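Nähen auf Kommando: Ein Vormittag im Vorführlabor von Prema

Am Standort Cakholm zeigt der Hersteller, wie weit die Automatisierung einzelner Nahtschritte gediehen ist.
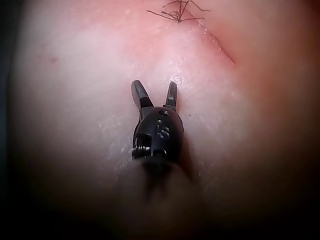 Rosaura Cuervo hält den Begriff »autonom« für verfrüht. Solange ein Mensch den Einstichpunkt freigebe, sei das System eine Assistenz mit eigener Bahnplanung, und so müsse es auch in den Unterlagen stehen. Im Labor widerspricht ihr an diesem Vormittag keiner.

Vorgeführt wird die Steuerung Yupanqui in Verbindung mit einem schlanken Instrument, dessen zwei Backen an einem dunklen Gabelkopf sitzen. Genäht wird an einer hautähnlichen Oberfläche. Ein Durchgang umfasst Anfahren, Greifen, Durchziehen und Knoten. Zwischen den Phasen hält die Steuerung an und wartet auf die Freigabe am Pedal.

Die Bahndaten stammen aus 3187 aufgezeichneten Einzelstichen. Davon wurden 482 verworfen, überwiegend wegen verdeckter Sicht auf die Backenspitzen. Nach Angaben des Labors ist die Verdeckung weiterhin das größte Problem: Sobald der Faden quer vor der Spitze liegt, verliert die Bildauswertung den Bezug zur Schnittlinie. Das Programm fährt dann in eine Warteposition zurück und fordert eine manuelle Korrektur an.

Am Vormittag geschieht das zweimal. Beim ersten Mal genügt eine Drehung des Instruments, beim zweiten übernimmt Leidy Chávez an der Konsole und setzt den Knoten von Hand. Der Wechsel zwischen automatischem und manuellem Betrieb dauert 15 Sekunden, was Chávez für den klinischen Einsatz als zu lang bezeichnet. Die Ursache liege in der erneuten Referenzierung aller Achsen.

Schwieriger zu beurteilen ist die Fadenspannung. Einen Kraftsensor an der Spitze gibt es nicht, die Steuerung schätzt die Zugkraft aus den Motorströmen. Reibung im Schaft verfälscht den Wert, und sie ändert sich mit dem Alter der Seilzüge. Prema tauscht die Instrumente im Versuchsbetrieb deshalb nach 67 Durchgängen aus. Mit dem Zulieferer Grovley wird über eine Messung näher am Gelenk gesprochen, ein Muster soll im Januar vorliegen.

Gegen Mittag wird die Konsole heruntergefahren. Die Protokolle des Vormittags gehen an die Auswertung, die beiden Abbrüche werden gesondert markiert.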